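How to Clean a Steel-Lined Travel Mug and the Mat Under It

Filed under: Kitchen Care
By Albertina Prata

Insulated mugs with a painted or powder-coated exterior need two different cleaning methods. The steel interior tolerates soaking and mild alkaline cleaners. The colored exterior does not tolerate abrasives, and the finish dulls first at the handle joints and the base. This procedure treats the two surfaces separately and finishes with the work surface.

What you need

One mug, 300 ml or larger, with the lid removed
Baking soda
Unscented dish soap
A bottle brush with nylon bristles
Two microfiber cloths
A dark, smooth mat or sheet to work on

A dark mat is preferred. Water spots and powder residue are easy to find on it, and a pale mug stands out against it. Lay the mat on a flat table and press the wrinkles toward the edges. Clear small items off the working area or move them well to one side before you pour anything.
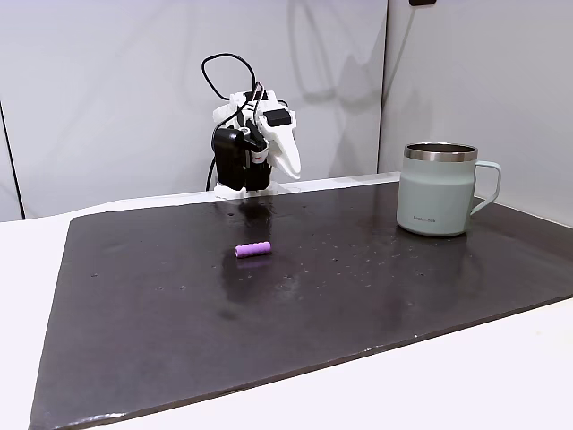

Step 1. Rinse the mug with warm water and discard the rinse. Do not use boiling water if the mug has a glued base pad.

Step 2. Add one level tablespoon of baking soda and fill with warm water to just below the steel rim. Let it stand for 20 minutes. For heavy coffee stains, repeat with fresh solution. Leaving the first batch in longer has little effect.

Step 3. Brush the interior from the bottom up. Work under the rim last. Most of the brown film collects there, where the lid seal sits.

Step 4. Wipe the exterior with a soapy cloth. Use straight strokes on the body and a folded corner of the cloth on the inside of the handle. Go lightly over any printed logo. The Bastos and Firum finishes I have tested hold their print well, but the matte Javus coating marked after one pass with a scouring pad.

Step 5. Empty and rinse twice. Lay the mug on its side and inspect the interior under a lamp. Clean steel returns an even reflection around the wall. A gray or yellow band means the film is still present, and steps 2 and 3 should be repeated.
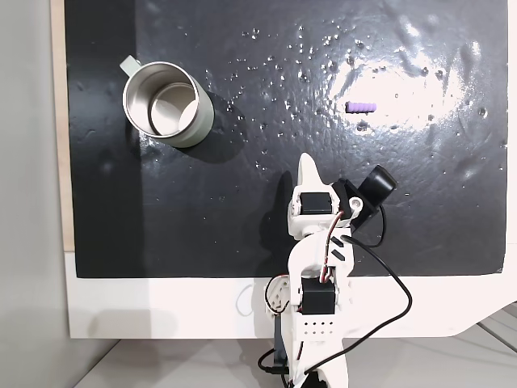 Reading time: 3 min | 823 views

Step 6. Dry the exterior and handle with the second cloth, then stand the mug upright with the lid off until the interior is dry. Storing it closed while damp is the usual cause of odor.

Step 7. Dry the mat. Blot standing droplets first, then wipe in one direction. Wiping in circles spreads dissolved baking soda and leaves a white haze. If haze appears, go over it with a damp cloth and blot again. Lift the edges and check for water underneath.

Lid seals are covered on a separate page. Multulora sells a replacement ring, part 263, that fits most wide-mouth lids. Measure the groove before ordering.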